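Folding and Storing Bath Towels

Posted Thursday, January 24, 2019

Towels take up more shelf space than almost anything else in the linen closet, and most of it goes to bad folding. The fold below works for hand towels and bath towels. Bath sheets need one extra turn.

Before you fold

Make sure the towel is fully dry. The hems and the woven band near each end dry last, so check those with your fingers. A towel that feels fine in the middle can still be damp at the hem, and it will make the whole stack smell musty in a few days.

Shake each towel hard, twice, as it comes out of the dryer. This lifts the loops and takes out most of the creases. Skip the iron. It flattens terry and the towel won't absorb as well.

Clear a flat surface at waist height. The top of the washer is fine if it isn't running. A bed is too soft and the edges drift while you work.

The basic fold

Lay the towel out with the care label facing up and at the left. Fold one long side in to a third of the width, then bring the other long side over it. Smooth it with your forearm from the center out. You now have a long strip with the hems at both ends.

Fold the strip in half, end to end, and then in half again. For a deep shelf, stop at the half fold. For a shallow one, fold the strip in thirds, which gives a shorter and thicker bundle. Press down once with both hands to push the air out. Don't press harder than that — the fold will spring back anyway.
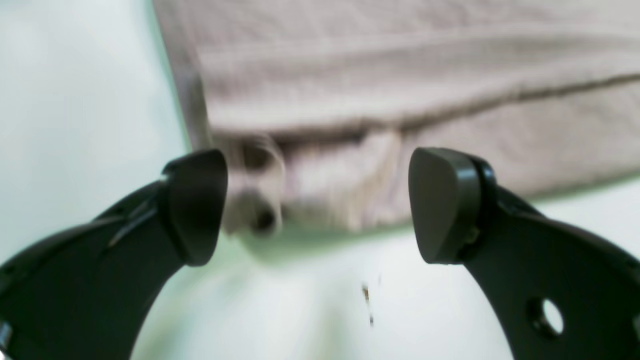 A folded towel on a white surface.

Stacking

Put the rounded fold toward the front of the shelf and the loose edges at the back. You can then pull one towel without dragging out the one under it. Keep stacks to 7 hand towels or fewer. Bath towels are heavier, and 3 or 4 to a stack is plenty.

Clean towels go on the bottom. Take from the top. If lifting the stack is a nuisance, stand the towels on edge in a bin, fold side up, and add the clean ones at the back.

We use the Jiritz open bins on our narrow shelves and they have held up. The Westutetti ones with the lid look better but trap moisture, so they are only good for guest towels that sit for months. Leave the lid off for a day after you fill one.

Keeping them soft

Use half the detergent you think you need. Stiff towels usually have soap left in them. If yours are already stiff, run them once with a cup of white vinegar and no detergent, then again with plain water. Leave out fabric softener, which coats the loops.

Wash new colored towels alone the first 3 times. Pale pinks and beiges pick up dye from anything darker, and it rarely comes out.

Close zippers and hooks on anything that shares the load. Pulled loops should be cut level with scissors — never tugged.

Sort through the closet every November, before holiday guests. Thin or frayed towels can be cut up for rags or taken to an animal shelter, if yours accepts them.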